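Safety > Cells and benches > Robot picking cell > Shift checklist

Robot picking cell, Tistulham site: start-of-shift check with comments

Done by the operator before drives are enabled. Mark each line OK, Not OK or N/A. Any Not OK in sections 1 or 2 keeps the cell off until the supervisor has signed it back in. Comments come from the June inspection by Treloar and stay on the sheet until closed.

1. Stops and access

1.1 Emergency stop on the handheld controller pressed and released, fault shown and cleared. OK
1.2 Emergency stop at the door post, same test. OK
1.3 Door switch stops the arm in automatic. OK
Comment: switch bracket had worked loose. Tightened during the visit. Check again at 152 running hours.
1.4 Manual mode held to reduced speed. OK
1.5 Operator card in date. Not OK
Comment: one card was 21 days over. Holder taken off the cell until retested.

2. Arm, cables and gripper

2.1 Cable bundle has enough slack for full wrist rotation and does not rub on the joint. OK
2.2 Ties and tape on the bundle sound, none lifting. OK
2.3 Gripper fingers free of cracks, fixings tight. OK
2.4 Plugs at the gripper fully home. OK

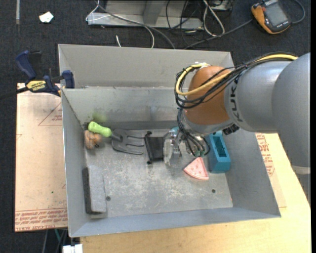

Section 3 covers the bin and whatever is put in it. The bin has to be fixed so that a push from the gripper cannot shift it, and the fixing must be tried by hand at every start, including after a short break. Treloar asked for the clamp to be written into the sheet by position, so line 3.1 now reads "clamp at the upper left edge, pad bearing on the rim". Handles stay outside the bin. Test objects may be mixed in shape, and tools with tines, such as the garden fork, are allowed if they lie flat and the gripper is opened fully before it goes down beside them. Nobody reaches in to turn an object over while drives are on.

3. Bin and objects

3.1 Clamp as above, tried by hand. OK
3.2 Rim and folds free of sharp burrs. OK
3.3 No glass, blades or loose batteries among the objects. OK
3.4 Object set matches the Zorkard list, revision 74. N/A
Comment: list being reissued by Meller. Use the printed copy until then.

4. Floor

4.1 Cables on the floor kept off the walking route. Not OK
Comment: cover strip to be fitted. Open.
4.2 Scrap paper and packaging cleared from the carpet. Not OK
Comment: add to end-of-shift tidy. Open.
4.3 Controller hung on its hook when not in the hand. Not OK
Comment: hook to be fitted at the door post. Open.

Full inspection is repeated every 2,000 running hours, or after any collision that trips the drives. Completed sheets go in the tray by the cell door.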